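Notes on Reupholstering and Caring for Household Textiles
Posted Sat 22 September

The present entry concerns the care of striped and patterned cloth in an ordinary household, a matter on which written guidance is plentiful but seldom consistent. It sets out the practice followed at this address since April, when the cupboards were emptied and every piece of fabric was sorted for keeping, mending or disposal.

Sorting

Cloth was divided first by weight and only afterwards by colour. Heavy cottons and furnishing fabrics require a longer wash and a slower spin, and they should not share a drum with shirts. Dark blues were kept apart for the first two washes. One length of navy furnishing cotton, bought from Trosetti as a remnant, gave up a considerable amount of dye in the first of these and almost none in the second.

Washing

The label should be followed where one survives. Where it has been cut out, a cool wash with a small measure of liquid soap is recommended. Powder was found to leave pale marks along folds, particularly on dark cloth, and its use has been discontinued. The Cillari stain bar remains in use for collars and for tea. It should be rinsed out fully before the main wash.

Repairs

Small tears in striped cloth are best mended from the back, with the patch turned until its stripes agree with those of the piece. Diagonal stripes present a particular difficulty. The eye finds any break in a slanting line at once, and the cloth itself will stretch if it has been cut across the grain. Tacking stitches should therefore be left in place until the final seam has been pressed.

Thread of the Uma range was used throughout. A reel of 400 metres has so far been sufficient for all repairs, with a good deal remaining — although the curtains have not yet been attempted.

Cushions and seat covers

Padded items should be aired between washes and turned regularly. A folding chair serves well for the purpose, as air can reach the cushion from more than one side.
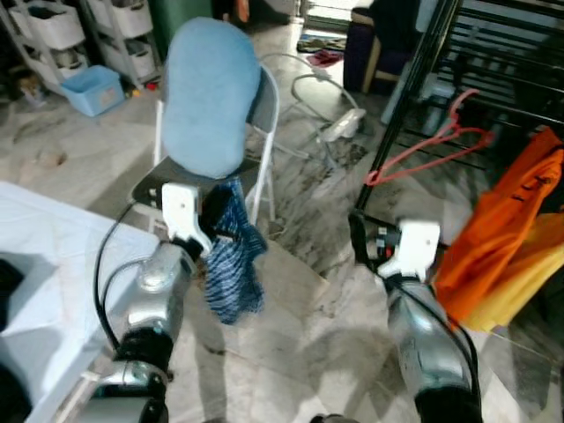 Storage

Clean cloth is to be folded loosely and placed on open shelves. Sealed plastic boxes were tried and later given up, owing to a stale smell in the heavier pieces. Cotton bags from Tian have taken their place and are washed at the change of season. Furnishing remnants are kept on the lowest shelf, rolled, with the width and length of each noted on a slip of paper pinned to the outer edge.

A further entry will deal with curtains, including the question of whether linings should be washed separately.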